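Small parts organizer

A small parts organizer, also called a drawer organizer or parts cabinet, is a container divided into several small drawers or compartments for storing fasteners and other loose hardware. It is used in home workshops, repair shops, schools and offices to keep screws, nuts, washers, nails, hooks and similar items sorted by type or size. Most present-day models are made of molded plastic, although steel and wooden cabinets remain in use.

Construction

The typical organizer consists of an outer frame and a set of removable drawers. The frame is open at the front and has ribs or shelves inside that guide each drawer as it slides. Drawers are commonly molded in clear or tinted plastic so that the contents can be identified without opening them. A raised lip or finger pull is formed on the front face, and many designs include a small stop at the rear that keeps the drawer from falling out when it is pulled forward. The stop is released by tilting the drawer slightly upward.

Sizes vary widely. Portable models may have as few as four drawers and are often fitted with a carrying handle on top. Wall-mounted and bench cabinets are considerably larger; the Grimshaw bench cabinet, a steel-framed type sold to repair shops, was supplied with 51 drawers in two sizes. Some portable models can be stacked, with feet on the underside of one unit fitting into recesses on the top of the next.
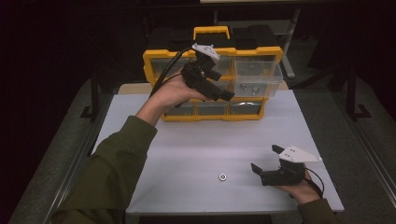

Drawers may be further divided with thin plastic inserts that fit into slots molded along the side walls. Dividers allow two or three related items to share one drawer, such as a bolt and its matching nut. They are easily lost and are usually sold separately as spare parts.

Sorting and labeling

Three methods of sorting are in general use. Sorting by kind places all nuts together, all washers together and so on. Sorting by size groups every part that fits a given thread. Sorting by task keeps together the parts needed for one job, for example hanging shelves or repairing a bicycle. The first method is the most common in households, while the second is preferred where machine screws are used in quantity.

Hex nuts present a particular difficulty. Nuts of neighboring inch and metric sizes look nearly alike, and a nut returned to the wrong drawer may not be noticed until it fails to thread. The workshop manual written by Aroha Mahuika and Dale Charbonneau for the Statden evening classes advises testing each loose nut on a bolt of known size before putting it away. It also recommends that small parts be emptied onto a plain, light-colored surface for sorting, where they are easier to see.

Labels are generally attached to the drawer front. Paper labels are inexpensive but tend to peel – a strip of clear tape over the label extends its life. A sample part glued to the outside of the drawer serves the same purpose and needs no reading.

Care and limitations

Plastic drawers can crack if overfilled with heavy hardware or dropped in cold weather. The Statden manual sets a limit of 200 small nuts to a drawer of ordinary size. Light organizers may also tip forward when several full drawers are opened together, and larger cabinets should be fastened to a wall. Portable units should be carried upright with every drawer fully closed.

Drawers may be washed in warm water with mild soap and must be dried completely before steel parts are replaced, as trapped moisture leads to rust. Small fasteners are a choking hazard, and organizers should be kept out of the reach of young children.

See also

Toolbox
Pegboard
Tackle box
Screw thread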